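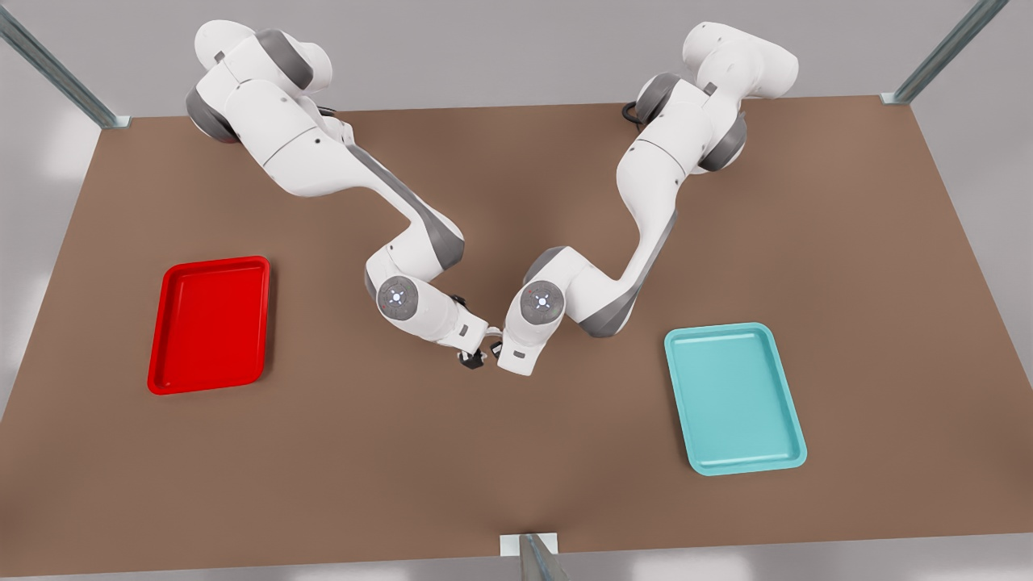
Two arms, two trays, nothing in the grippers yet. Simulated bench for the sorting task.

Thread on whether machines can do chores, from someone who spends most of the working day on the dullest possible version of the question. Long one, mute me now.

The task is sorting. Small items arrive in the middle of the table, some go in the red tray, some go in the teal tray. A child of four does it while talking about something else. It covers a surprising share of what people mean by "tidying up", and a fair bit of what goes on at a packing bench too.

In simulation the current policy does well. 1,000 episodes overnight, 965 of them finished with every item in the correct tray. I'm pleased with that number and I don't trust it very far.

What the number hides: I count an item as sorted if its centre is inside the rim when the episode ends. A spoon lying across the edge with its bowl in the air passes. Try that in a kitchen drawer.

It also hides time. The policy pauses before each grasp, shuffles a little, then commits. Add it up and it is slower than I am by hand, and I'm not quick.

Most of the failures come from the middle of the table. Both arms can reach there, so both sometimes decide the item is theirs. One closes on it, the other arrives a moment later and knocks it sideways. When the grippers are that close together there is very little room to be wrong in.

The crude fix is to split the table down the centre and forbid each arm from crossing. Collisions go away. So does any item that starts on the left and belongs on the right, unless you add a handover, and handovers fail more often than anything else we do.

Current fix is a reservation. An arm claims a patch of table, the other waits. Works, costs time. Two arms end up doing the work of one and a bit.

Petrică Văduva, who wrote most of the contact model, keeps reminding me that our simulated objects are too polite. They are rigid, they have tidy friction, they don't stick to each other. He is right. Swap the blocks for anything that folds and the success rate isn't worth printing.

So, household chores. Folding laundry: demos exist, mostly with one kind of garment laid out by a person first. Loading a dishwasher: possible if the plates are known and somebody has scraped them. Wiping a worktop: nearly there, provided you don't mind that it can't tell a stain from a pattern.

Shop-floor chores are further on, for a boring reason. You can change the shop floor. Venisard put two arms on a kitting line last November and most of the project was spent redesigning the bins. Same lip height, same spacing, matt finish so the cameras cope. After that the arms were the easy bit.

You can't do that to someone's kitchen. Well, you can, but then they have paid for a new kitchen.

A question I get a lot is why both trays are the same shape. So the policy has to use colour and can't cheat on geometry. Femia found an earlier version had learned "left tray, right tray" and ignored the colour completely. We swapped the positions and it filed everything wrongly with great confidence.

Positions are now randomised in training. Tray colour isn't, beyond a bit of lighting variation, so please don't ask me what it does with a yellow one.

Someone will mention the Bruvevlow clip with the sock drawer. I've seen it. Good grasping, really good. I would like to see the uncut version and the same drawer the next day after a human has been in it.

My working test for "can do a chore": it runs unattended, in a room it hasn't been tuned for, and the person who lives there doesn't have to redo any of it. By that test I can't name a tabletop chore that passes. Floors, arguably. Vacuuming gets a pass if you pick up the cables first.

For fixed benches with known parts I'd say yes already, at a price, with a person within shouting distance.

Next up is the same sort with Wan's cluttered starts, items touching and overlapping. First runs are poor. Will post the numbers when the grasp ordering has been sorted out, probably with a stricter rule for what counts as in the tray.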